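仕切りのある箱について

家の中で細かいものをどうしまうか、という話になると、たいていの人は引き出しの話をする。引き出しの中に小さなトレーを並べ、電池はここ、ペンはここ、と決めていく方法である。雑誌でも見かけるし、店にもそのための商品が並んでいる。私も長いあいだそうしていた。いまは、細かいものは引き出しに入れないほうがよいと考えている。ふたと取っ手のついた、中が仕切られた箱に入れ、使うときは箱ごと机に持ってくる。この文章ではその理由を書く。

最初に断っておくと、私は片づけの専門家ではない。Clundmontの古い集合住宅に住み、机の上で細かい手仕事をする時間が長いというだけの人間である。ボタン付け、眼鏡のねじの締め直し、本の修理、ときどき時計のベルトの交換。どれも大した作業ではないが、どれにも小さな部品がいる。

引き出しの何が困るかというと、引き出しは動かない。作業をする場所と部品のある場所が離れている。そこで必要なものだけをつまんで机に持っていくことになるが、つまんだものは戻らない。余ったボタンがひとつ、ねじが二本、机の隅に残る。隅に残ったものは皿に集められ、皿がいっぱいになると別の引き出しに空けられる。わが家では台所の一番下の引き出しがその終点だった。

三月にその引き出しを全部出したことがある。数えてみると、種類の違うねじや留め具が66個あった。どこの何に使うものか言えたのは、そのうち12個だった。残りは捨てる決心もつかず、かといって使い道もない。自分では整理ができているつもりだったので、この数字にはかなりがっかりした。

原因は私のだらしなさだ、と言われればそのとおりだろう。しかし道具の置き方というのは、だらしない人間が使うことを前提に考えたほうがよい。疲れて帰ってきた夜の九時に、つまんだボタンを廊下の向こうの引き出しまで返しに行く人は少ない。机の上にある箱の、空いている升に落とすだけなら、たいていの人がやる。

箱に替えてからの変化は単純で、行き先のない部品が減った。ボタンの箱、金具の箱、文具の箱、薬の箱。四つある。棚に重ねてあり、使うときに一つだけ下ろす。作業が終わったらふたを閉めて棚に戻す。戻すのは箱ひとつなので、二往復も三往復もしない。

この方法に反対する人もいる。近所のBlandine Mallet は裁縫の腕がよく、道具の数も私よりずっと多い。彼女は仕切りが嫌いだと言う。升の大きさに合わせて物を選ぶようになるのがいやだ、仕切りに入らない大きなバックルは結局どこに行くのか、と聞かれた。彼女自身は菓子の缶を使っている。深い缶に糸も針山も一緒に入れ、中を手でかき回して探す。それで探し物に困っている様子はない。

この指摘には一理ある。升に入らないものは必ず出てくる。私の場合、大きな金具は布袋に入れて棚の横に掛けてあり、そこだけは仕切りの外である。すべてを升に収めようとすると、升の数だけが増えていく。仕切りの箱は、小さくて、種類が多くて、見た目が似ているものに使うのがよい。それ以外のものには、缶でも袋でも籠でもかまわない。

ただ、缶をかき回して探せるのは、中身を覚えている人だけだとも思う。彼女の缶から私が黒い糸を出そうとしたときは、ずいぶん時間がかかった。一人で使う道具ならそれでよい。家族や同居人も使うものなら、知らない人が開けて見当がつくほうがよい。薬の箱などは特にそうである。

では、どういう箱がよいのか。

私がまず見るのは仕切りの数ではなく、透け方である。まったく透明な箱は、店では見栄えがする。ところが棚に置くと中身の色がそのまま外に出て、四つも重ねればかなりうるさい。反対に色のついた不透明な箱は、静かだが開けるまで何もわからず、ラベルを貼らなければならない。ラベルは中身が変わっても貼り替えられないことが多い。わが家の紅茶の箱には、いまも「輪ゴム」と書いてある。

その中間の、白く曇った半透明がちょうどよい。中身の細かいところは見えないが、仕切りがあることはわかる。重ねても騒がしくない。

次に取っ手である。取っ手は、上面に平たくついているものがよい。側面に高く張り出すものは棚で隣の箱に当たるし、丸く立ち上がったものは重ねるときに邪魔になる。取っ手のない箱も多く売られていて、値段は安い。しかし取っ手がなければ、箱は両手で底を持って運ぶことになり、片手がふさがっているときには棚から下ろさなくなる。下ろさなくなれば、引き出しと同じことが起こる。箱を使う利点は動かせることにあるので、取っ手は省いてはいけない部品だと思う。

留め具は、ひとつで足りる。左右にふたつ付いた箱を使っていたことがあるが、片方だけ留めて済ませるようになり、ある朝、持ち上げたときに反対側からふたが浮いて、まち針が床に散った。正面にひとつだけなら、留めたか留めていないかのどちらかしかない。机に置くときも留め具を自分のほうへ向けるだけで、箱の向きが毎回同じになる。向きが同じなら、どの升に何があるかを手が覚える。

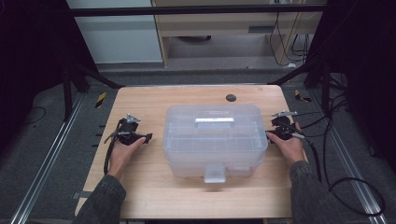

明るい色の木の机に置いた半透明の仕切り箱。留め具は手前に向けてある。

箱を机のどこに置くかも、決めておいたほうがよい。私は中央より少し奥に置く。手前に作業の場所を残しておけば、ふたを開けるために物をどける必要がない。箱を手前に置いてしまうと、中のものを出したあとで箱を奥へ押しやることになり、ふたを開けたまま押せば軽いものは隣の升に移る。ビーズを扱う人なら、これがどれほど面倒かはわかると思う。

升の大きさについては、動かせる仕切りと固定の仕切りのどちらがよいか、意見が分かれる。金物店Rivière の綴りをわざわざ間違えて看板にしたという町の店Riviereで、店員のQuentin Pruvost に聞いたところ、売れるのは動かせるほうだという。買うときには自由に変えられるほうが得に見えるのだろう。私は固定を勧める。動かせる仕切りは、溝との間にどうしてもわずかな隙間ができ、薄い座金や針がそこをくぐる。それに、仕切りを動かした経験を振り返ると、買った日に一度動かしたきりである。

値段の話も少ししておく。Sevellの箱とDrollicoの箱を両方使ったが、しまうという用途に限れば大きな差は感じなかった。差が出たのはふたの付け根である。Drollicoのほうは毎日開け閉めするうちに付け根が白くなり、一年ほどで片側が切れた。Sevellのほうはまだ使えている。ただし置き場所も開ける回数も違ったので、公平な比較ではない。店で選ぶなら、何度か開け閉めをして、ふたが斜めにならずに下りるかどうかを見るとよい。

箱を増やしすぎないことも大事である。仕切りの箱は、空の升があると埋めたくなる。私も一時期、升を埋めるためだけにクリップを色で分けていた。色で分けたクリップは一度も役に立たなかった。空の升は空のままでよい。作業中に外したねじを仮に置く場所として、空いた升がひとつふたつあるほうが便利である。

これから始める人には、箱を買う前に、いま引き出しにある細かいものを机に出してみることを勧めたい。40を超える種類があるなら、まず減らしたほうがよい。種類が多すぎると、どんな箱を買っても升が足りず、ひとつの升に二種類を入れることになる。二種類が三種類になるのは早い。

減らし方には決まりを設けていない。使う場所を言えないものは封筒に入れて、日の当たらない棚に置いている。次にその部品を探すことがあれば封筒を開ける。先日、台所の戸の蝶番がゆるみ、封筒を開けたら合うねじが一本だけ出てきた。もう一本はRiviereに買いに行った。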